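Moving jar opening to the two-arm bench: how we did it at Olau

Writing this fast between shifts. Wiegand is copying our setup and keeps asking for "the procedure," and there isn't one, there's a pile of sticky notes. So, the sticky notes, in order.

Background, short. Norisa runs a sample prep room at Olau. Jars come in, get opened, get a portion pulled, get closed, go back on the shelf. Opening and closing used to be a person's whole morning. Now the two arms do it and the person does other stuff. What the other stuff is took us longer to work out than the arms did, so please don't skip the last half of this page.

What you need before you start

Bench with both arms bolted down and the cables tied back enough that they don't drag on the jars.
The Drultance job file (that's our in-house name for the sequence, ask us for a copy).
Red tape, silver wrap, a clear tray, wipes.
Someone who opened jars by hand for at least a season. Not optional. You will want them standing there.
A paper log. Yes paper.

Step 1. Sit with the people who do it by hand

Before anybody touches a robot. We gave this one morning, should have been a week. Write down what they do when a cap sticks, when a thread is dirty, when the jar is too full. Our openers had a thing where they back the cap a hair tighter before loosening it. Not in any of our instructions. It's in the job file now and it fixed most of the stuck caps.

Also ask them what they hate. Ours said wrists. Then paperwork. Nobody said "the jars are boring," which was what the managers had assumed.

Step 2. Tell people what happens to their hours

Do it before the arms are switched on. We did it after and got two bad weeks out of it. What people want to know:

Am I losing shifts. (No, at our site. Get that in writing from whoever decides, don't promise it yourself.)
Is my pay grade tied to opening. Ours was, kind of. The bench allowance was listed under "manual opening" and would have dropped off the sheet. HR moved it to "bench operation." Check this one early!!
Who gets blamed when the arm spills.

Put the answers on a single page by the door.

Step 3. Prep the jars

Wrap the body in silver if the contents need to be kept out of the light. Smooth the shoulder as well as you can, it'll wrinkle anyway. Wrinkles are OK. A loose flap is not OK, the fingers catch it.

Red tape down the front of the body, straight. Short piece of red on the top of the cap too. The tape is for us. An operator glancing over wants to know which way the jar is facing and whether the cap has turned, and a red strip on a gray cap gives you that from across the room. Press the ends down. They lift after a few runs and then you're re-taping mid-shift.

Wipe the threads if the jar has been opened before. This used to happen automatically because the person had the jar in their hand and would see the crud. Now it has to be somebodys job. Ours is whoever loads.

Step 4. Load, check, run

Jar standing up on the front board, between the grippers, toward the back. Keep it off the seam. Clear tray goes next to it, right side as you face the bench. Leave the tray clear, people park pens in it.

Fingers open before you reach in. Look at them, don't trust the screen. Then hands out, step back behind the tape line on the floor, start the job.

Stay and watch the first 4 jars of every shift. After that you can turn around. If the jar creeps when the cap turns, stop and regrip lower on the body.
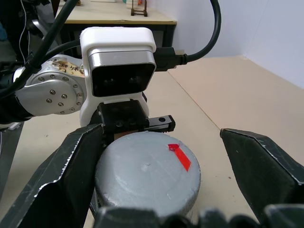
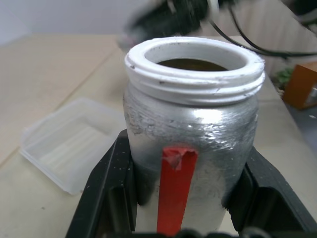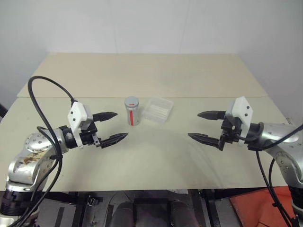

Step 5. Pull the portion

Still a person. We tried giving this to the arms too and pulled it back after a Saturday test. The job holds the jar open and waits, the lamp goes amber, you go over with the spoon and the vial. Take your time. The arm does not care how long you are and there is no timer on it. We had one. It made people rush, and rushing over an open jar is how you get it on the bench, so we took it out.

Press the green button when you've stepped back. Only the person who took the portion presses it.

Step 6. Closing

The closing half is fussier than opening. Cross-threaded caps are the main failure. Signs: cap sits at a slant, red mark on top ends up in a different place from last time, arm reports "done" sooner than usual. Any of those, take the jar out and close it by hand. Don't run close twice on the same jar. The second try usually makes the thread worse, and then the jar is scrap.

Write it in the log. Jar, what happened, your initials. We got 30 entries the first month and they were worth more than the software's own error list, which mostly says "grip fault" for everything.

Step 7. Sharing out the day

Old pattern: one person opening and closing all morning, swap at lunch. New pattern, after a few tries:

Loader. Wraps, tapes, wipes, loads. Swaps out every two hours.
Puller. Takes portions. Also the one who calls a stop.
Floater. Log, shelf, by-hand jars, anything the bench spits out.

All three rotate. First version had one "robot person" who did nothing but sit by the bench and it was miserable, they were bored and jumpy at once and everybody else forgot how to use it. When they were out sick the bench just sat there. Don't make a robot person.

Step 8. Keep hands in practice

Each operator does 7 jars by hand per week, full open and close. People grumbled. Then the bench was down for most of a day in September and the room still got its jars done, so there's less grumbling now.

New hires learn by hand first. Two weeks. They can't judge a bad close on the bench if they have never felt a good one.

Step 9. Who can stop it

Everybody. Including whoever is just walking through to the freezer. No asking first, no form after, just a line in the log. If a shift lead gives somebody a hard time over a stop, that's on the lead. We count stops but only to see whether a jar type is trouble, names don't go in the count.

What changed for us, quick version

Wrists: better. Fewer people asking for the brace.

Noise: different. The arms aren't loud but they're constant, and two operators found it harder to talk while working. We moved the radio. Not solved.

Speed: the bench is slower per jar than a good opener. It doesn't slow down late in the shift, so a full day evens out. 16 jars on a normal morning, about what we planned for. If your plan only works when the arms are faster than people, redo the plan.

Cleaning: more of it. The front board picks up gray scuffs and the fingers collect dust. Add it to closing time, paid, on the clock. We forgot to and people were staying late for it.

Mood: mixed. Some of the longest-serving openers liked the work and were proud of it. One asked to stay on by-hand jars full time and we said yes, there's enough of them.

Common problems

Arm stops above the jar and won't come down. Usually a cable has slid over where it shouldn't be. Stop, move it, restart from the top of the job, not from the middle.

Jar spins with the cap. Wrap is slipping. Rewrap tighter or grip below it.

Cap drops. Leave it where it falls, stop the job, then get it. New cap goes on.

Operator says it "looked wrong" but can't say why. Log it anyway. Two of ours turned out to be a loose finger screw.

Wiegand people, the job file goes out tonight. Check your bench height against ours before you load it, and read step 2 again.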